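Sun 2 November

Splint covers, workshop notes, back bench

Such a good session! Two pairs of night splint covers finished and a third cut out, and I think we've finally cracked the heel problem.

Recap for Thiện, who missed the last one. The liners we sewed in May were fine for the first few weeks and then the heel seam started leaving a red line on little feet. Bernadette spotted it on her grandson and two other mums said the same. Same fleece, same pattern, so it had to be the seam allowance sitting right where the heel presses.

Tried today:

Flat-felled the heel seam and turned it to the outside. Looks a bit home-made but feels lovely inside. Ran my thumb round it over and over and couldn't find an edge.

Moved the join 17 mm up the back of the ankle. Fiddly on the smallest size (I unpicked it twice, grumbling) but it sits above the pressure spot now.

Swapped the elastic at the top for the soft Pronodus tape. Stretchier than I expected, so cut it shorter next time or the cover slides down overnight.

Tín brought the bamboo jersey from Dvořáček and I'm a convert. It's cooler than the fleece, which should help the kids who wake up sweaty and want everything off. It curls like mad when you cut it, though. Spray starch first, then cut, and use the ballpoint needle. I forgot and got a row of skipped stitches down the whole left side.

Washing: one jersey cover and one fleece cover went through at 40 degrees with the towels. Jersey came out the same size. Fleece has pilled on the sole already, so I'd keep that for the winter ones only.

Thư's idea, and I love it: let the child pick the fabric for the strap tabs. Her daughter chose dinosaurs on one foot and stars on the other and has been telling everyone at kinder. The scraps in the Ernura box are plenty big enough for tabs, so please don't chuck them.

Still to sort: the label. Marit reckons left and right should be a different colour thread at the toe so you can tell in the dark half asleep. Yes please. Also need to ask the orthotist whether the higher join gets in the way of the buckle on the Trodau style boot before we cut any more. Nobody's to post a pair out until we've heard back.

Next time: small size in jersey, dinosaur tabs, shorter tape. Can't wait to see them on!

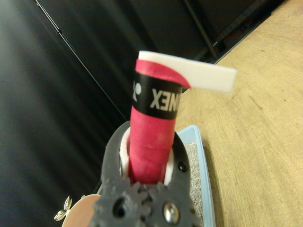
Red overgrip on the handle, with white padding along the fingers.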